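Vetatmont Planner FAQ

Does the planner need a model of each garment?
No. It works from the cloth outline and two grasp points, one per arm.

How often does it replan?
Every 135 ms. Renato Jara is testing a shorter interval – it isn't in the March release.

Pale cloth on black fabric, with both grippers in view:

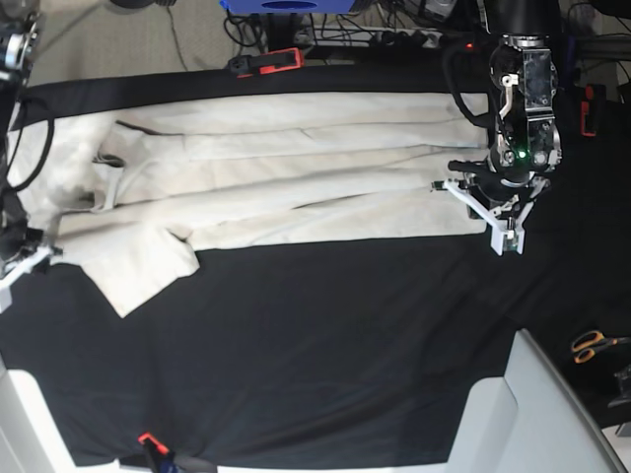
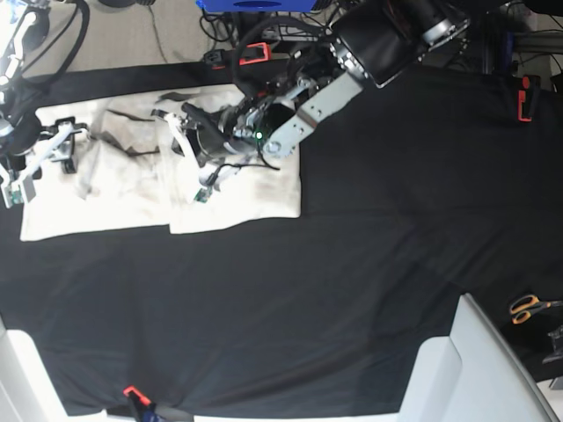
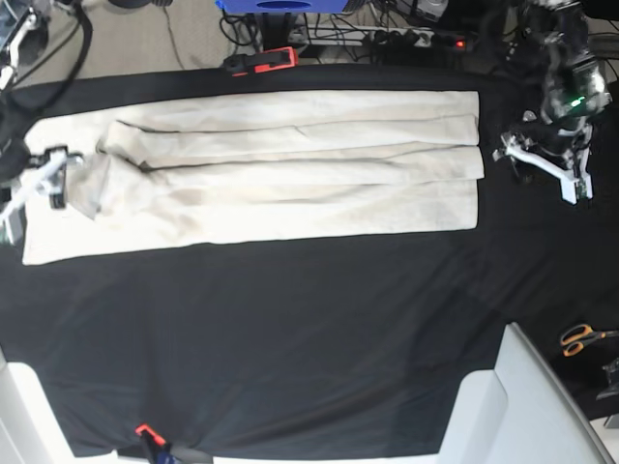
Can I change the grasp order?
Yes, set arm_order in the task file. The default is left first.

Where do logs go?
To the Welteck folder. It keeps the last 1000 runs.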